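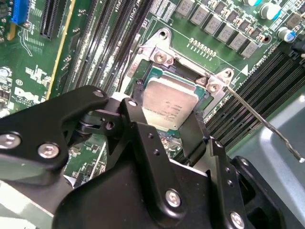
Diario de taller – Septiembre, 16:30

La jornada se ha dedicado a la revisión de la placa de servidor Dell destinada a la sede de Odham. Antes de iniciar cualquier operación se verificó la puesta a tierra de la mesa y se anotó el estado del equipo en el registro general, conforme al procedimiento vigente en Villell.

El procesador se encuentra asentado en el zócalo, con el marco metálico de retención abierto. El marcado del disipador integrado resulta muy tenue, por lo que solicité a Jadwiga Szczepańska que cotejara la referencia con el albarán de Sarkport. La comprobación quedó pendiente hasta recibir el duplicado, que no llegó en toda la mañana. Junto a las ranuras de memoria se lee la rotulación CPU1, y con esa denominación se ha inscrito la posición en la ficha, en sustitución del término «zócalo principal» que figuraba en las hojas anteriores.

Bartosz Mazurek propuso retirar la pasta térmica antigua de las piezas del lote anterior con alcohol isopropílico y dejar transcurrir 30 minutos antes de volver a manipularlas. Di mi conformidad. El bote del armario contenía 400 ml y queda asignado a este taller; se ruega no trasladarlo a la planta superior, como ocurrió en agosto.

Los módulos de memoria se instalarán en una fase posterior. Hay cuatro reservados en el cajón de la izquierda, dentro de sus bolsas antiestáticas – conviene no abrirlas hasta que se confirme la referencia del procesador.

A las 15:00 se recibió una llamada de Daneshvar relativa al plazo de entrega. Se informó de que no se comunicará fecha alguna mientras el albarán siga sin cotejar. El interlocutor manifestó cierta contrariedad, que hago constar.

Para la próxima sesión: reclamar de nuevo el duplicado, reponer los paños sin pelusa y devolver a Mazurek el destornillador dinamométrico.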